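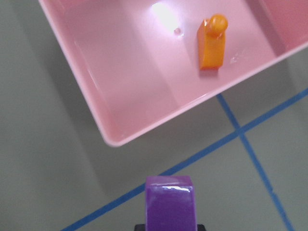
Bloque morado entre los dedos de la pinza, junto a la bandeja. Vista de la cámara de muñeca.

Inicio | Productos | Manipulación | Documentación | Contacto

Lornevo - paquete de segmentación por contacto para demostraciones de manipulación

Referencia: Lornevo, edición de laboratorio
Fabricante: Motbridge
Última revisión de la página: 01/02/2021

Lornevo divide las demostraciones teleoperadas en tramos según el estado de la pinza y entrena la política de control sobre esos tramos. Se entrega como software con un protocolo de recogida de datos y un juego de plantillas para montar la tarea de referencia, que consiste en trasladar bloques de colores a una bandeja de plástico.

El método procede de un trabajo interno de Koen Timmermans y Zeeshan Mughal. Partían de un problema corriente: una política entrenada por imitación sobre el episodio completo aprende bien el desplazamiento largo y mal los instantes de agarre y de suelta, que ocupan muy pocos fotogramas. Al muestrear de manera uniforme, el entrenamiento ve sobre todo un brazo que se mueve por el aire. El resultado es conocido en cualquier laboratorio que haya probado esto: la pinza llega al sitio y se cierra un poco antes de tiempo, o suelta el bloque sobre el borde.

Cómo funciona

La señal de apertura de la pinza y la corriente del motor se leen juntas. Cuando los dedos dejan de cerrarse antes del tope mecánico y la corriente sube, el sistema marca el inicio de un tramo de contacto. Cuando los dedos se abren y la corriente cae, marca el final. Entre dos contactos queda un tramo libre. No hace falta etiquetar a mano, aunque la herramienta permite mover una marca si el operador no está de acuerdo con ella.

Durante el entrenamiento, cada lote toma una proporción fija de ventanas centradas en las marcas. La proporción se ajusta en el archivo de configuración. Con un valor muy alto la política se vuelve indecisa en los recorridos largos, así que conviene empezar con el valor de fábrica y subirlo poco a poco.
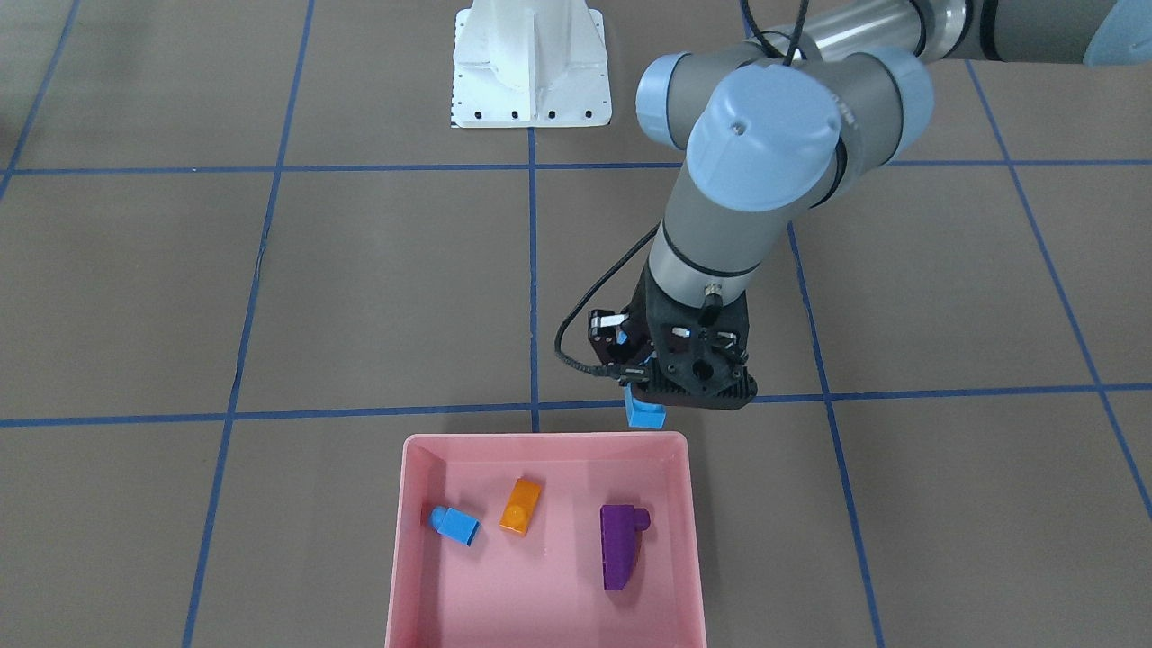 La tarea de referencia se eligió porque es fácil de reponer entre episodios y porque tiene dos momentos delicados. El primero es el agarre, con el bloque en orientación libre. El segundo es el paso sobre el borde de la bandeja: el brazo debe mantener altura hasta rebasarlo y bajar después. En los registros se ve con claridad qué políticas han aprendido ese orden y cuáles van en línea recta hacia el centro.

Resultados de la tarea de referencia

El conjunto de entrenamiento contiene 200 demostraciones grabadas por tres operadores. Se compararon dos políticas con la misma arquitectura y el mismo número de pasos, una con muestreo uniforme y otra con el muestreo de Lornevo. La evaluación se hizo con 14 configuraciones iniciales que no aparecen en el conjunto de entrenamiento.

- Muestreo uniforme: nueve configuraciones resueltas.
- Muestreo por contacto: las 14 resueltas.

Se considera resuelta una configuración cuando todos los bloques previstos terminan dentro de la bandeja sin intervención del operador. Un bloque que toca el borde y cae hacia dentro cuenta como válido. La comparación es pequeña y se refiere a una sola tarea; no la presentamos como una medida general del método. Con objetos blandos el detector de contacto da falsos inicios y la mejora no se ha medido.

La política uniforme falló casi siempre en la suelta. En los episodios fallidos la apertura empezaba con el bloque todavía por encima del borde. También hubo un caso de agarre vacío en el que el brazo completó todo el recorrido sin llevar nada - con muestreo por contacto eso no se observó, pero el número de pruebas no permite descartarlo. 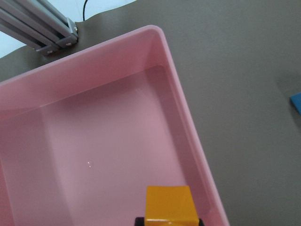
Fotografía: Femke Van Dijk / Motbridge. Reproducción permitida citando la fuente.

Protocolo de recogida

La bandeja puede colocarse girada respecto al robot y se recomienda variar el ángulo entre sesiones. Si se deja siempre en la misma posición, la política memoriza el punto de suelta y deja de mirar el borde. Lo mismo vale para el orden de los colores.

Los brillos sobre plástico satinado no impiden el uso del paquete, ya que las marcas de contacto no dependen de la imagen. Sí afectan a la política. En el conjunto de referencia se conservaron los episodios con reflejos en el fondo de la bandeja; quitarlos empeoró la respuesta con luz cenital.

Cada sesión se guarda en una carpeta con las imágenes, las posiciones articulares, la apertura de pinza y la corriente. Los relojes de las cámaras y del controlador deben estar sincronizados. Un desfase de pocos fotogramas basta para que la ventana de contacto quede desplazada, y el error es difícil de ver después. La utilidad de comprobación incluida superpone la curva de apertura al vídeo y sirve para detectarlo el mismo día.

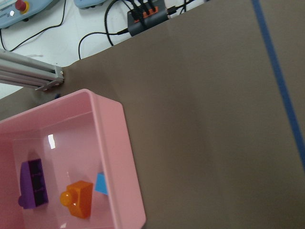

Godelieve Dijkstra advierte que el umbral de corriente no se debe copiar de un brazo a otro, aunque sean del mismo modelo. En su instalación el brazo izquierdo necesitó un valor más bajo, y hasta que lo separó en la configuración perdía una parte de las marcas de inicio.

Desde la versión de noviembre el umbral se define por brazo. Los archivos antiguos se siguen leyendo y aplican el mismo valor a los dos lados.

Contenido del paquete

- Detector de contacto y editor de marcas
- Módulo de muestreo para el entrenamiento
- Utilidad de comprobación de sincronía
- Plantillas de la tarea de referencia y hoja de protocolo
- Conjunto de demostraciones de referencia

No se incluyen brazos, pinzas ni cámaras. La integración con el controlador Turkasar está terminada. La de Stasiv funciona solo en lectura: se pueden segmentar episodios ya grabados, sin marcas en directo.

El precio y las condiciones para centros docentes se facilitan por escrito.

Comentarios

Koen Koster
¿El editor permite exportar las marcas a texto? Las necesito para otro programa.

Motbridge
Sí, desde el menú de sesión. Sale una línea por marca con tiempo, brazo y tipo.

Femke Van Dijk
Para quien use bandejas de borde alto: grabad también sueltas desde arriba del todo. Con las nuestras la política bajaba demasiado pronto y se arregló así.

Contacto | Aviso legal | © Motbridge | Volver arriba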